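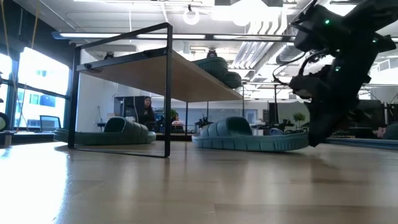

Petit meuble à chaussures dans l'entrée : comment ranger les claquettes sans abîmer le plateau ?

Bonjour à toutes et à tous,
Je viens d'installer dans l'entrée une petite étagère, structure noire en métal et plateau en bois clair. Elle est toute simple et je l'adore ! Seulement voilà, à la maison on vit en claquettes, ces grosses claquettes épaisses à semelle crantée, et j'ai peur pour le bois (la salle de bains est juste à côté, je vous laisse imaginer les pieds mouillés). En plus, tout ne tient pas en haut, donc une paire finit toujours par terre et je bute dedans le matin. Vous feriez comment ? Merci d'avance, et pardon pour le roman.
Flola

Réponse 1
Bonjour Flola, j'ai eu le même souci avec un banc Cuvley et deux enfants qui sèment leurs sandales partout, alors je compatis ! Chez moi, j'ai passé deux couches d'huile dure sur le plateau, avec une journée de séchage entre les deux et un petit égrenage au grain 300. Depuis, les gouttes perlent et un coup de chiffon suffit. Attention quand même, vérifiez d'abord que votre plateau n'est pas déjà verni, sinon l'huile ne pénètre pas et ça colle (je parle d'expérience, hélas). Pour gagner de la place, posez les claquettes tête-bêche, ou debout sur la tranche contre le mur. Et la paire qui sert le plus, glissez-la sous le plateau, entre les pieds du meuble : on l'attrape sans se baisser beaucoup et le passage reste libre.

Réponse 2
Un tapis égouttoir et c'est réglé.

Réponse 3
Je rejoins la première réponse pour l'huile. Si vous n'avez pas envie de vous lancer là-dedans, une chute de liège découpée à la taille du plateau fait très bien l'affaire. Pensez aussi à coller des patins en feutre sous le cadre, le métal marque vite un sol brillant quand on pousse le meuble du pied.
Farkas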